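Chapter 5
Comparing Grippers on Household Tasks

In March, Chiamaka Ezeani and Ikechukwu Onyeka set out to settle a small argument. Ezeani preferred the Reter gripper, which has stiff fingers and closes quickly. Onyeka preferred the Rebelo, which is slower and has softer pads. Each of them had good results to point to, but the results came from different rooms, different objects and different arm controllers. Neither set of numbers could be held against the other.

This is a common problem. A gripper is never tested alone. It is tested together with an arm, a camera, a controller and a list of objects, and a change in any one of these can move the success rate more than the gripper does. The first half of this chapter is about holding those other parts still.

Ezeani and Onyeka began in simulation, using a two-armed model in a set of home interiors built at Gallisau. They ran 2,000 trials with each gripper. Every trial started from a saved state, so that both grippers met the same object in the same place on the same floor. The objects were ordinary ones: cups, books, footwear, small pieces of plastic.

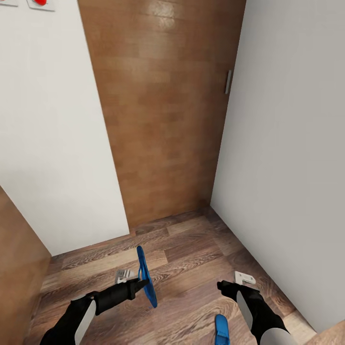 Flat objects gave the most trouble. A thin sole lying on a hard floor offers very little edge to a finger, and the contact model in the simulator has to decide what happens when a fingertip touches the object and the floor at the same moment. Small differences in friction settings led to large differences in the score. With the first settings the Reter came out well ahead. With the second it was slightly behind.

They then repeated 127 of the trials on real arms with a Zavow controller. The order of the two grippers was drawn at random for each object - a step that takes little time and is often skipped. In 36 of these trials the real outcome disagreed with the simulated one, and most of the disagreements involved objects thinner than the finger pads.

We will return to those trials in Section 5.4. Before that we need a definition of a successful grasp. Ezeani counted a grasp if the object left the floor. Onyeka counted it only if the object was still held after the arm had stopped moving. Section 5.1 works through both rules and shows how the ranking of the two grippers depends on which one is used.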